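Kitchen Shelf Zine Archive: read me first

Hi! If you've downloaded the folder, thank you, and please read at least the part about file names before you start opening things. I've typed up the full run of a little home cooking newsletter that I used to get in the mail, and this file explains what I kept, what I dropped and where I made a mess.

What's in the folder

There are 138 recipes, one per text file, plus a single big table (recipes.csv) that lists all of them. 77 of those are baking, because the newsletter people really loved baking. Soups come second. There are only two fish recipes in the whole thing and one of them is the same chowder with the cream left out — I kept both anyway.

Columns in the table

title: as printed, typos fixed
issue: the issue it came from
page: the page it started on
course: my own guess, so argue with me if you like
serves: blank if the recipe didn't say
minutes: start to finish, blank if the recipe didn't say
notes: anything scribbled in the margin of my copy

File names go issue first, then page, then a short title, all lowercase with hyphens. Early on I used underscores and I think I caught every one of them. If a script of yours chokes on a file, check that first.

How I typed it

I started with a scanner and a text recognition program called Clendix, which did fine on the plain pages and terribly on anything set in that curly heading font. "Thyme" came out as "rhyme" so many times that I stopped laughing. After a week of fixing its fixes I gave up and typed the rest by hand in the evenings, with the Groltier spell checker running behind me. Groltier doesn't know the word "streusel," by the way, so if you see "strudel topping" on a muffin, let me know!

Amounts are the part I worried over most. The newsletter wrote "1-1/2 c." in one place and "one and a half cups" in the next, and I turned everything into cups, tablespoons and teaspoons with plain decimals. Butter stays in sticks when the recipe said sticks. I didn't convert anything to grams. Someone can (please do), but cup sizes for things like chopped nuts are a guess whoever does it.

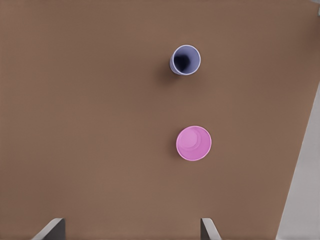 Two cups on a brown table

The longer notes were harder to sort than the recipes. Some issues had a column on measuring, or on storing flour, or on what to do with stale bread, and those don't fit in a table at all. They live in the folder called columns, one file each, and I left the wording alone even where the advice is a bit old-fashioned.

Known problems

The Rathore lemon bars list sugar twice and I can't tell which amount is right. I left both in.
Oven temperatures are all Fahrenheit.
A few course labels are silly. Is a cheese scone a bread or a snack? I went back and forth and the table shows it.

Using it

Cook from it, print it, pull it into your own recipe app. I load mine into Fokier, which wants the minutes column to be a number, so blanks may need a zero. Please don't sell it. If you fix something, send me the file name and the line and I'll put it in the next version.

Last updated 22 April 2020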